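June, 6:40 in the morning

Started the long planner run before coffee and it died on episode 11, same as last night. The log says "goal unreachable" and then prints a goal pose that is plainly reachable. I moved the base there by hand with the keyboard teleop and it sat at the pose without complaint. So the planner is wrong about the costmap, or the costmap is wrong about the corridor, and I spent the first hour failing to decide which.

Recap for myself, as I will forget. Clomport is the navigation stack. Dodo is the whole-body controller underneath it. Traltum builds the houses and corridors we test in. The task this month is door approach: drive down a corridor, stop in front of closed double doors at a distance where either arm can reach a handle, and hand over to the manipulation policy. No opening yet. Stepan Hrytsenko has the opening part and is waiting on me for decent start poses.

8:15

Dumped the costmap at the failing step. The free space pinches shut between the base and the doors, on the left side. The inflation radius is the one I set last week, so two inflated walls should still leave a lane. They don't. The left wall comes out thicker than the right by several cells.

My first guess was the depth filter. The left wall in that Traltum layout renders nearly black, and I had it in my head that the stereo matcher was giving garbage there and the filter was filling the holes toward the robot. Swapped in ground-truth depth from the simulator and reran from the saved state. Same pinch. So the matcher is cleared, at least for this bug. It does still give garbage on that wall, and I have written that down as a separate ticket.

9:50

Second guess was self-filtering, and this was closer. With the arms in the carry posture, both grippers stand up inside the head camera's view, either side of the doors. Every point that falls on the robot's own body should be masked out before it reaches the map. The mask is drawn from the joint state. If the joint state is stale, the mask lands where the arm used to be, and the arm gets written into the map as a wall.

I stepped the saved state and pulled the head camera view to compare with the mask by eye.

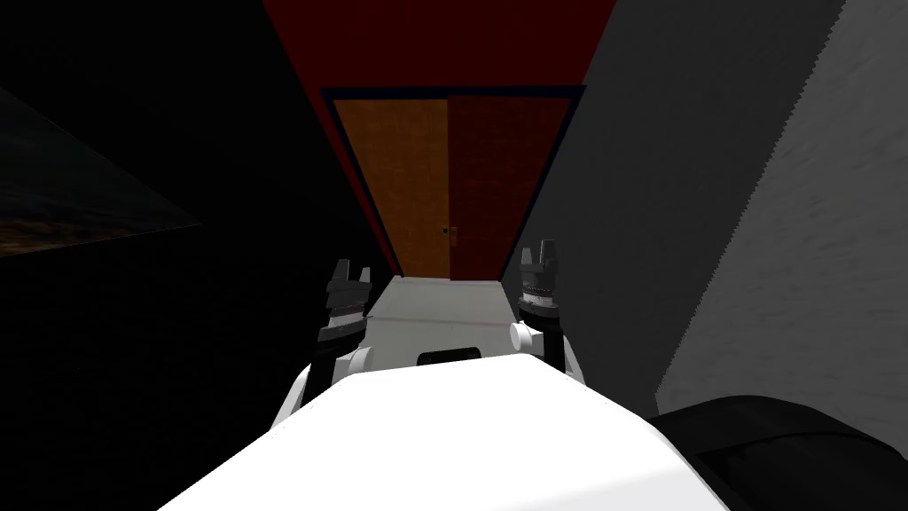 Door approach in Traltum, head camera, arms in carry. Doors closed.

Laid the mask over it. The right arm was covered cleanly. The left mask sat low and to one side, leaving the fingers and part of the wrist exposed. Those are the extra cells.

11:30

Checked timestamps. Dodo publishes the two arms on separate topics, and the left one was arriving 208 ms behind the image. The right was fine. The synchronizer has a slop parameter that I had opened wide back when the simulator was running slowly, so it was accepting the late message and calling it a match. My own doing. The commit message says "temporary."

Why the left topic is late is another matter. There are 2 publishers in the Dodo config and they are meant to be identical. A diff shows the left one going through the old relay node, which queues. I took the relay out and the delay went away. Put it back and the delay came back. Took it out again and committed that.

Tightened the slop as well. Now a bad match drops the frame and prints a warning. I would prefer a hole in the map for one cycle over a phantom wall that stays until the decay timer clears it.

1:20

Reran from episode 1 with the fix. Episode 11 plans straight down the middle. The base stops short of the doors, a bit closer than I asked for, with a small heading error to the right. Within what Stepan says he can take, though he says that about everything until he plots it.

While it ran I wrote a regression test: load the saved state, build the mask, fail if any unmasked point lies inside the arm's collision hull. It is slow. It would have caught this on the day I changed the slop.

3:45

Stepan looked at the start poses and wants the stopping distance to depend on which door leaf has the handle. In this layout it is on the left leaf, near where the two meet. Other layouts differ. That means the door detector has to report the handle side before the base commits to a goal, and at the moment it reports only once we are close. Options are to replan late or to run the detector at full resolution from farther back. I started on the late replan as it touches less code. Bilyk, our job scheduler, killed the run halfway through for exceeding memory – the debug clouds were still being written to disk at every step. Turned those off and queued it again.

5:30

Queue position has not moved. Left to do: the stereo ticket, the decay timer (still too long, even without phantoms), and asking whoever owns the relay node whether anything else depends on it. Left the batch queued with the new slop value and went home.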